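Brirkirby foot soak

The Brirkirby foot soak is a home remedy for dry, rough skin on the feet, named after the town of Brirkirby, where there is little else to do in March. It consists of warm water, oats and patience.

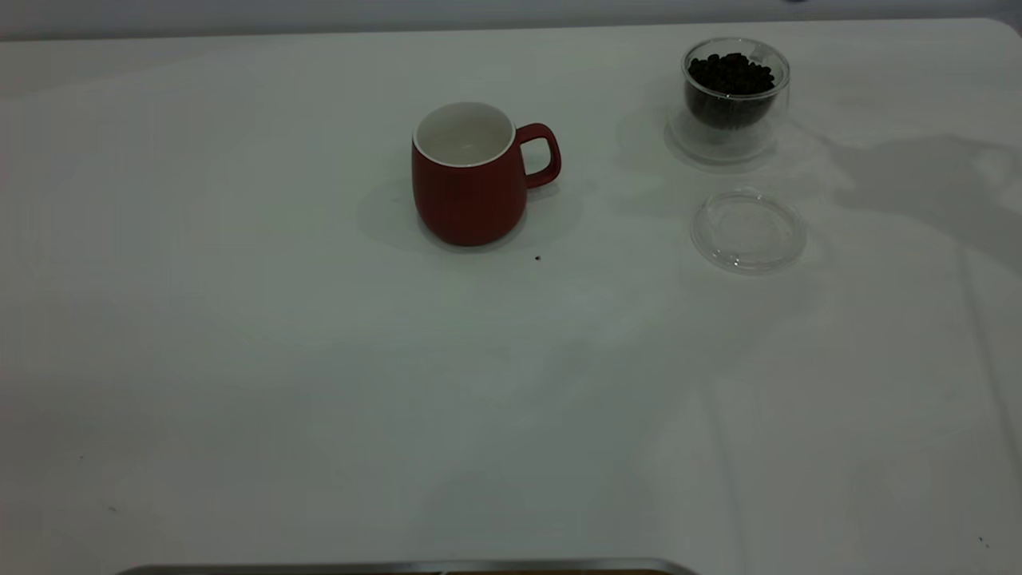
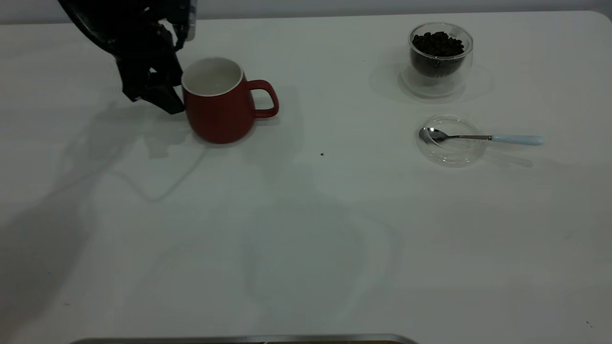

Red ceramic mug on a white tabletop (both views)

The usual recipe calls for 40 grams of ground oats to a basin of water. Dehua Yao, whose pamphlet Prirkuvura is the main source on the subject, recommends soaking for 30 minutes and devotes an entire chapter to towels. A rival school in Galano adds honey, to the delight of local ants.

Supporters credit the soak with softer heels and better sleep. Critics credit the sitting down.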